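Robot Demonstration Operators, part-time (Stilholm)

Come teach a robot arm to handle kitchen things! Our project, Lito, is putting together 2,446 demonstrations of small tabletop tasks, and we're looking for patient people with steady hands to record them with us. You steer the arm yourself, one task at a time, and every run you finish becomes a lesson the system can learn from. No robotics background needed, we'll train you.

Most of your shift is moving small items between plates, bowls and bare table, then resetting and going again from a new layout. 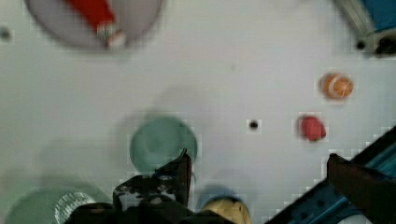 Jomar Dumlao: I did my first 42 runs thinking I had to be fast. Slow and smooth is much better, and if you fumble a grasp, keep going and recover, they want those too. By the second week I was dreaming about bowls, in a good way.

Shifts are four hours, mornings or afternoons, starting in October. You'll work in pairs, swapping between steering and writing the task notes.
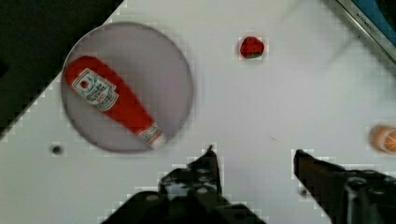 We care a lot about variety, and this is where your ideas come in. Each layout should ask something a little different of the arm. A ketchup bottle lying diagonally across a plate is a lovely problem, all length and taper, and a strawberry sitting by itself on the white tabletop wants a completely different approach. You'll help write the next 100 layouts with us!

You should be comfortable sitting for long stretches, able to follow a written protocol, and happy to repeat yourself. Experience with game controllers or crafts is a plus.

To apply, send a short note to Mabli Gough at the Stilholm front desk with the shifts you'd like.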